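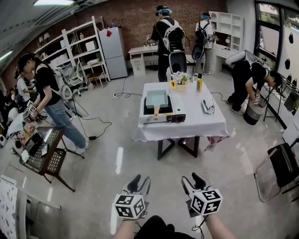

Figure 37 - Les deux pinces à cube de marqueurs, tenues devant la table.

4.2 Vérifier le suivi des pinces dans Nulteo

1. Ouvrez Nulteo, puis l'onglet Suivi.
2. Tenez les deux pinces devant vous, mâchoires vers l'avant. Chaque cube doit apparaître avec son repère d'axes.
3. Attribuez les identifiants Gauche et Droite, puis cliquez sur Valider.
4. Lancez un essai à vide de 48 secondes et relisez la trajectoire.

Remarque - Si plusieurs opérateurs travaillent dans la même pièce, donnez à chaque paire de cubes une plage d'identifiants distincte (voir page 58).

Attention : ne masquez pas les cubes avec la main ou le câble. Au-delà de 2 secondes sans détection, le segment est rejeté à l'export.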